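Condensation dripping off the unit roof, what have you lot done?

Forum > Premises and Workshops > Heating, damp, roofs

wulo_joinery
Started in May, drips off the roof first thing in the morning. Not a leak, dry outside for days and it still does it. Landlord (Dranetti) says it's "normal for the building type" and wants me to pay for any lining. Rent's gone up too. Unit's got a plain metal roof, no insulation that I can find. Anyone had this sorted without spending 3000 quid?

markus_b
Is it every bay or just over the bit you heat? Ours was worst right above the gas heater. Those things chuck out loads of water. Switched it off for a week, drips mostly stopped. Freezing mind you.

wulo_joinery
Whole length, but yeah worse at the heater end. Hadn't thought of that tbh.

Fereshteh Babaei
Ditch the gas heater before you spend anything. Then open the high vents if you have them, even in winter. People block them up with cardboard and then wonder where the wet comes from. Our last place had six vents and every one was taped over.

el_idrissi_tyres
Disagree about vents. Opened ours, made no differnce except the bills. What worked was anti-drip fleece on the underside. Comes bonded to new sheets, you can get a stick on version but prep is a pain.

Fereshteh Babaei
Did you still have the gas heater on when you opened them?

el_idrissi_tyres
Yes but that's not the point, it's a tyre bay, doors are up half the day anyway. Plenty of air.

Fereshteh Babaei
It's a bit the point.

osvaldo_s
Wulo, what sort of roof is it exactly? Ours is white corrugated metal on white steel beams, single skin. If yours is like that then spray foam will get suggested by every cowboy going. Don't. Hides rust, landlord can bill you for stripping it when you leave. Ask me how I know. 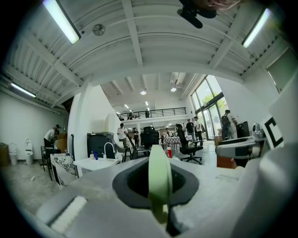 Things I'd check first, in order

1. Lease. Look for who owns the roof and who owns "internal finishes". Took me one evening and a lot of tea. Mine said structure is landlord's.

2. Gutters and fixings. Go up or get someone up. A bad washer looks just like condensation from underneath.

3. Cheap humidity meter, leave it overnight. Write the readings down, landlords hate numbers.

4. Then heating. Electric or a flued heater. No open flame.

Osvaldo Santoro

wulo_joinery
Single skin, same sort of thing yes. Mine's grey. Lease says "the roof and main frame" are Dranetti's but condensation isn't mentioned anywhere.

markus_b
They'll argue it's your use of the unit causing it. And with the gas heater they've sort of got a point, sorry

el_idrissi_tyres
Fleece. I'm telling you. Paid 500 for the materials, did it over two weekends with my cousin. Not one drip on the ramps after.

osvaldo_s
Fleece is fine if the sheets are clean. It only holds so much though, needs to dry out in the day. No airflow and it just gets full and drips anyway. So you want the vents as well, you two are both half right.

el_idrissi_tyres
Half right will do me

Fereshteh Babaei
Wulo, is your timber getting wet? I'd be more bothered about that than the floor. Get it off the wall and put a sheet over a rail with a gap under it, so it can breathe. Don't wrap it tight.

wulo_joinery
Some oak boards have gone blotchy on the top of the stack. Have moved them to the far end under a tarp on battens. Heater's off as of today, wearing two jumpers. Will get a meter and post the readings. Ringing Dranetti Friday about the washers.

markus_b
Get it in an email as well, not just the phone. They never remember a phone call.

wulo_joinery
Will do. Anyone know if a flued heater needs landlord's ok to go through the wall?

osvaldo_s
Yes. In writing, before you drill.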